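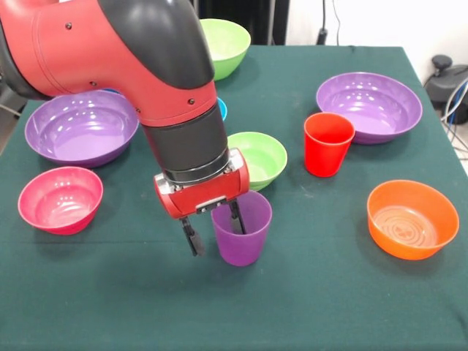
Manholm brings back washable plates for school lunches

6 May 2019

The primary schools in Manholm will stop using throw-away plates and cups at lunch after the summer holiday, the town council decided last week. Plastic tableware that can be washed and used for many years will take their place.

The change follows a trial in April at two schools, Hamann and Rillora. During the trial the schools saved 2,072 disposable plates, according to a report given to the council. Each school borrowed 60 sets of coloured plates, bowls and cups, and the kitchen staff washed them in the machines they already had. 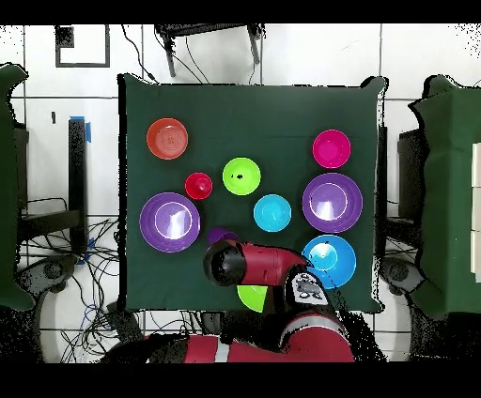 Gaëtan Riviere told the council that his two children were happy with the new plates, but he asked if the lunch break will be long enough when every class must bring its dishes back to the kitchen. He would like the school to add a few minutes.

The council answered that the kitchens will get 34 more hours of paid work per week, shared between all the schools. The timetable itself stays the same for now - the head teachers may ask for a change later in the year.

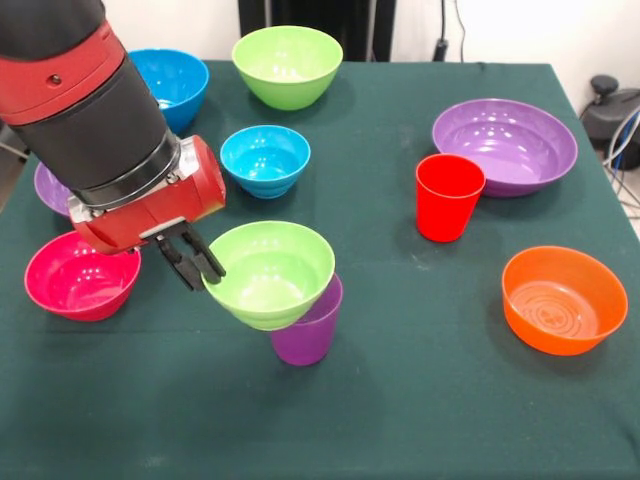 The cost of the first order is not yet public. Two suppliers have sent an offer, and the council wants to choose one of them before the end of term. Shuk-fan Yen, who leads the school meals office, said that parents will receive a letter with the details.

We use cookies to make this site work better. Accept | Settings

Recent items
Brilent swimming pool opens again after repairs
New bus times for the Hamann road
Library looks for old photographs of Manholm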